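July 14, 2022

## Try this month: one lens, one street, no zooming

We loved the response to the last challenge (the doorway pictures are still coming in!), so let's keep going with something even simpler. Pick a single focal length and stay with it for a whole walk. If you own a fixed lens, great. If all you have is a kit zoom, set it at one number, put a strip of tape across the ring and leave it there until you get home.

The first ten minutes will feel awkward. You'll see something lovely across the road, your hand will go for the zoom, and there's the tape. So you walk over. Once you're standing closer you notice the peeling paint, or the way the light comes under the awning, and you end up with a different picture from the one you crossed the street for. That's the part I enjoy most!

Settings are up to you, but on a bright day ISO 200 and an aperture somewhere in the middle will cover nearly everything. If people or bikes are moving through, bring the shutter speed up to 1/1,000 and let the ISO climb if it has to. Grain is fine. We like grain.

Lalomcombe is a wonderful place for this if you're nearby. The lane behind the market runs almost due east, so early risers get long shadows on both sides, and the bakery steps make a good spot to wait for somebody to walk into the light. Send us up to 30 pictures from one walk, straight out of the camera or lightly edited, and keep them in the order you took them. It's great fun to see how someone's eye changes along the way.

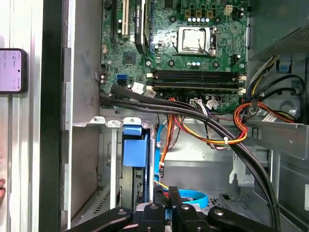 ## Also in this issue

- **Paper news.** Gramix has brought back its heavier matte sheet in packs of 200. I ran a few black and whites on it last night and the shadows look gorgeous.
- **Print swap.** The next one is in November at Polák, upstairs again. Bring prints of any size, signed on the back in pencil.
- **Straps.** Pititz is repairing worn camera straps through the end of summer. Drop yours at the front counter with your name on a tag.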